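스카스몬트(Skasmont) 재단 사업담당자 칼린 브런턴 귀하

망군답(Mangundap) 마을 도서실 및 성인 문해교실 지원사업 중간 보고
작성: 쿠아쿠 오포리 (현장 책임)
작성일: 2023년 2월 1일

안녕하십니까. 지난번 보고서를 보내 드린 후에 시간이 조금 지났습니다. 그동안 진행된 일과 아직 진행되지 못한 일을 같이 적습니다. 한국어로 보고서를 쓰는 것은 이번이 두 번째이고, 표현이 어색한 곳이 있으면 너그럽게 읽어 주시기 바랍니다. 숫자에 관한 것은 움피니 움베이 씨가 장부와 다시 맞추어 보았습니다.

1. 문해교실

저녁반은 계획대로 열리고 있습니다. 현재 등록한 학습자는 47명입니다. 처음 신청서에는 반을 하나만 만든다고 썼지만, 글자를 처음 배우는 분과 이미 짧은 문장을 읽는 분이 한 교실에 있으니 수업이 많이 어려웠습니다. 그래서 반을 2개로 나누었습니다. 초급반은 움피니 움베이 씨가 맡고, 읽기반은 코피 아메테페 씨가 맡습니다.

초급반에서는 이름 쓰기와 시장에서 쓰는 숫자를 먼저 가르칩니다. 학습자들이 가장 원하는 것이 그것이었습니다. 교재의 순서는 모음부터 시작하지만, 우리는 순서를 바꾸었습니다. 자기 이름을 쓸 수 있게 된 분은 그다음 수업에도 잘 나오십니다. 읽기반은 약 봉지에 적힌 설명, 학교에서 온 편지, 버스 시간표 같은 것을 자료로 씁니다. 아메테페 씨가 집집마다 다니면서 이런 종이를 모아 왔습니다.

출석은 고르지 않습니다. 수확하는 시기에는 초급반 자리가 많이 비었습니다. 그 기간에 빠진 분들을 위해 보충 수업을 만들었는데, 보충 수업에도 오시지 못한 분이 있습니다. 이 점은 우리가 일정을 잘못 세운 것이라고 생각합니다. 다음 일정표를 만들 때에는 농사 달력을 옆에 놓고 만들겠습니다.

2. 도서실 장서

지원금으로 구입한 책과 기증받은 책을 합하여 1,000권이 되었습니다. 그중 200권은 어린이 그림책입니다. 그림책은 가장 많이 빌려 가고 가장 빨리 상합니다. 표지가 떨어진 책은 피피 이사하쿠 씨가 실로 다시 꿰매고 있습니다. 투명 테이프로 고친 책도 있었는데, 더운 계절에 접착제가 녹아서 옆의 책까지 붙었습니다. 그 뒤로는 테이프를 쓰지 않습니다.

기증받은 책 중에는 우리 이용자에게 맞지 않는 것도 있습니다. 오래된 회계 시험 책이나 부품 목록 같은 것입니다. 버리기 전에 다른 도서실에 필요한지 물어보고 있습니다. 앞으로 기증하시는 분께는 필요한 책의 목록을 먼저 보내 드리려고 합니다. 목록의 초안은 만들었고, 재단의 의견을 듣고 싶습니다.

대출 기록은 아직 종이 카드로 합니다. 스투마노(Stumano)라는 대출 관리 프로그램을 시험해 보았는데, 전기가 끊어지면 그날의 기록이 남지 않는 문제가 있었습니다. 이사하쿠 씨는 카드가 더 편하다고 하고, 움베이 씨는 한 번 더 시험해 보자고 합니다. 저도 아직 결정을 못 했습니다. 당분간은 종이 카드를 원본으로 하고, 프로그램에는 한 주에 한 번 옮겨 적겠습니다.

3. 책 운반

벳포트(Vetport)에서 망군답까지 책을 가져오는 일이 예상보다 어려웠습니다. 비가 온 후에 길이 나빠져서 작은 트럭이 중간까지만 왔고, 남은 길은 손수레로 옮겼습니다. 젖은 상자가 있었지만 안쪽을 비닐로 쌌기 때문에 책은 괜찮았습니다. 운반비는 예산보다 많이 나왔고, 그 차액은 문구류 항목에서 옮겨 썼습니다. 항목을 옮긴 것에 대해서는 미리 전화로 허락을 받았으며, 확인서를 이 보고서와 따로 보내 드립니다.

다음 운반은 마른 계절에 하겠습니다. 운전하시는 분과는 이미 이야기를 했고, 가격은 아직 정하지 않았습니다.

4. 어려웠던 점

첫째, 조명입니다. 저녁에 글자를 읽기에는 읽기반 쪽의 빛이 약합니다. 나이가 많은 학습자께서 눈이 아프다고 여러 번 말씀하셨습니다. 등을 더 달려면 배선도 손을 보아야 하고, 이것은 원래 예산에 없었습니다.

둘째, 돋보기안경입니다. 글자를 모르는 것이 아니라 글자가 보이지 않아서 수업을 그만두려고 한 분도 계셨습니다. 아메테페 씨의 안경을 잠깐 빌려 드렸더니 한 줄을 끝까지 읽으셨습니다. 우리는 이 일을 보고 많이 반성했습니다. 등록할 때 시력을 간단히 물어보는 질문을 신청서에 넣었습니다.

셋째, 아이를 데리고 오시는 분들입니다. 수업 중에 아이가 울면 어머니는 교실 밖으로 나가시고, 그날은 다시 들어오지 않으시는 일이 많습니다. 그림책 읽어 주기를 같은 시간에 하면 도움이 될 것 같아 이사하쿠 씨와 의논하고 있습니다.
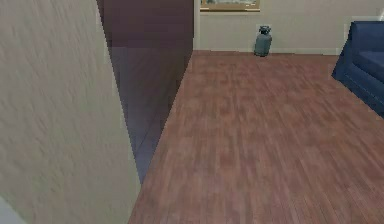 넷째, 교사의 수당 문제가 있습니다. 반을 나누면서 가르치는 시간이 늘었지만 수당은 처음 정한 금액 그대로입니다. 두 분 모두 불평은 하지 않으십니다. 그래도 제 생각에는 이대로 오래 계속하기 어렵습니다. 남은 예산 안에서 조정할 수 있는지 표를 만들어 보았으니 검토를 부탁드립니다.

5. 앞으로의 계획

4월에 초급반 첫 과정이 끝납니다. 끝나는 날에는 시험을 보지 않고, 학습자가 직접 쓴 편지를 한 사람씩 읽는 자리를 만들려고 합니다. 편지를 받을 사람은 학습자가 정합니다. 벌써 재단에 편지를 쓰겠다고 하신 분도 계십니다. 철자가 틀린 곳이 있어도 고치지 않고 그대로 보내 드리겠습니다.

읽기반은 같은 달에 지역 보건소의 안내문을 함께 읽을 예정입니다. 보건소에서 사람이 와서 질문을 받아 주기로 했는데, 날짜는 아직 확정되지 않았습니다.

도서실은 여는 시간을 바꾸려고 합니다. 지금은 오후에만 열지만, 학교가 쉬는 기간에는 아침에도 아이들이 찾아옵니다. 이사하쿠 씨 혼자서 하루 종일 지키는 것은 무리이고, 읽기반 학습자 중에서 도와주겠다고 한 분들이 있어서 순서표를 만들고 있습니다.

6. 재단에 부탁드리는 것

가. 조명과 배선 비용을 예비비에서 쓸 수 있는지 알려 주십시오. 견적서는 준비되는 대로 보내겠습니다.
나. 돋보기안경을 지원하는 다른 단체를 아시면 소개해 주십시오.
다. 기증 도서 목록 초안에 의견을 주시면 감사하겠습니다.
라. 교사 수당 조정표를 검토해 주십시오.

지출 내역과 출석부 사본은 움베이 씨가 우편으로 따로 보냅니다. 영수증 중에서 글씨가 흐린 것은 옆에 금액을 다시 적고 서명을 했습니다. 확인이 필요한 것이 있으면 저에게 연락을 주십시오. 저녁에는 수업 때문에 전화를 받지 못하는 때가 많으니 오전에 전화해 주시면 좋겠습니다.

감사합니다.

쿠아쿠 오포리 드림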